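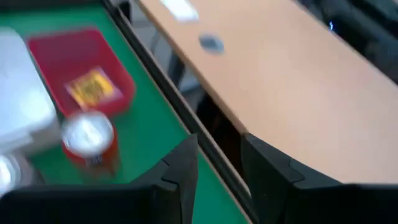 Bandeja

Una bandeja es una pieza plana o poco profunda, por lo general con el borde levantado, que sirve para transportar, presentar o clasificar objetos. Se fabrica en madera, metal, cerámica, vidrio o plástico.

Las de uso doméstico suelen ser rectangulares, ovaladas o redondas – estas últimas, frecuentes en hostelería – y pueden llevar asas. En oficinas se emplean para separar la correspondencia.

El Museo de Ernville conserva 39 bandejas lacadas del taller Baird.

Véase también: vajilla, azafate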